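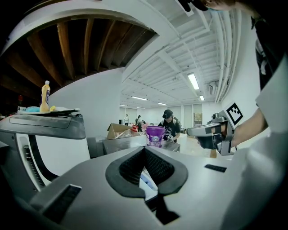
제8장 음료의 열처리와 용기 충전

8.1 개요

과즙을 함유한 음료의 보존성은 원료의 산도, 초기 균수, 열처리 조건, 충전 방식에 의해 결정된다. pH 4.6 미만의 산성 음료에서는 내열성 포자의 발아가 억제되므로 살균의 주된 대상은 효모, 곰팡이, 젖산균이 된다. 다만 일부 호열호산성 세균은 산성 조건에서도 증식하여 이취를 일으키므로 별도의 관리가 필요하다.

이 장에서는 먼저 살균값의 정의와 계산법을 다루고, 이어서 고온 충전과 무균 충전의 공정 구성을 비교한다. 용기 재질에 따른 산소 투과와 비타민 C의 감소는 8.4절에서, 마개의 밀봉 검사는 8.5절에서 설명한다. 탄산음료의 충전은 제9장에서 다룬다.

8.2 살균값

일정 온도에서 미생물 수를 10분의 1로 줄이는 데 필요한 시간을 D값이라 하고, D값을 10분의 1로 줄이는 데 필요한 온도 상승폭을 z값이라 한다. 기준 온도를 T0, 제품 온도를 T라 하면 온도 T에서의 치사율 L은 다음과 같다.

L = 10^((T − T0)/z)

살균값은 L을 처리 시간에 대하여 적분한 값이다. 제품 온도가 일정하면 L과 유지 시간의 곱으로 구할 수 있다. 유지관에서 유속 분포가 균일하지 않을 때에는 평균 체류 시간 대신 최소 체류 시간을 대입한다.

고온 충전에서는 가열된 내용물이 용기 내면과 마개의 살균을 겸한다. 밀봉 후 용기를 눕히거나 뒤집어 마개 안쪽까지 내용물이 닿게 하고, 규정 시간이 지나면 냉각 터널로 보낸다. 냉각 중에는 액체의 수축과 상부 공간의 수증기 응축으로 내압이 낮아진다. 따라서 플라스틱 용기에는 감압을 흡수하는 패널이나 변형 가능한 바닥 구조를 둔다.

용어 정리
상부 공간: 밀봉된 용기에서 액면과 마개 사이의 공간
유지관: 가열된 제품을 정해진 시간 동안 설정 온도로 유지하는 배관

연습 문제
1. z값이 8 ℃인 미생물에 대하여 제품 온도가 기준 온도보다 8 ℃ 낮을 때의 치사율을 구하라.
2. 위의 조건에서 유지 시간이 30초일 때 기준 온도에서의 등가 처리 시간을 구하라.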